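Idine 라벨링 툴 두 달 사용기

지난 1월부터 팀에서 Idine을 쓰고 있습니다. 그리퍼 시연 영상을 불러와서 구간을 나누고, 물체 마스크를 따고, 파지 시점을 찍어 정책 학습용으로 내보내는 프로그램이에요. 그전에는 Tisham을 오래 썼는데 정이 많이 들어서 옮길 때 꽤 망설였답니다. 단축키가 손에 다 익어 있었거든요(지금도 가끔 잘못 눌러요).

제일 마음에 드는 건 구간 자동 분할입니다. 두 손가락의 벌어짐 값과 손목 궤적을 같이 보고 '접근', '파지', '이동', '놓기'로 잘라 주는데, 어느 목요일 오후에 에피소드 56개를 한꺼번에 넣었더니 경계를 손으로 고친 건 17개뿐이었어요. 차 한 잔 마시고 오니 끝나 있더라고요! 양손 시연도 좌우 타임라인이 따로 나와서 보기가 참 편합니다.

마스크 쪽은 좀 더 길게 말씀드려야겠네요. 책상 위 머그컵 같은 건 한 번 클릭이면 되는데, 투명 비닐이 섞이면 이야기가 달라집니다. 상자 안에 작은 물건이 몰려 있는 에피소드에서는 비닐봉지 윤곽이 옆 물건까지 번져서 점을 여러 번 찍어 줘야 했어요. 얕은 상자는 안쪽 바닥과 벽을 따로 잡아 주지 않아 깊이 추정값도 덩달아 흔들렸고요. 무늬 있는 담요도 복병이에요. 도톰한 장식을 자꾸 별개의 물체로 제안하거든요. 제안 민감도를 23까지 낮추니 한결 얌전해졌습니다.
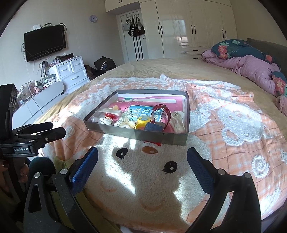

회색 상자 속 투명 봉지와 노란 고리, 마스크 작업에 제일 오래 걸린 장면

내보내기는 Gruredus 형식과 Zürcher 형식을 지원합니다. 저희는 Zürcher로 뽑아 쓰는데 좌표계 설정 메뉴가 너무 깊숙이 숨어 있어요. 같이 일하는 Araceli Cuesta 님이 찾아 주지 않았으면 저는 아직도 헤매고 있었을 거예요. 한글 경로에서 저장이 실패한 적도 2번 있었으니 폴더 이름은 영문으로 두시길 권합니다.

그래도 저는 계속 쓸 생각이에요. 양손 시연이 많은 팀이라면 구간 분할만으로도 값을 하고, 투명한 물체가 대부분이라면 체험판에 본인 데이터를 먼저 넣어 보세요. 별점은 다섯 개 중 네 개 드립니다.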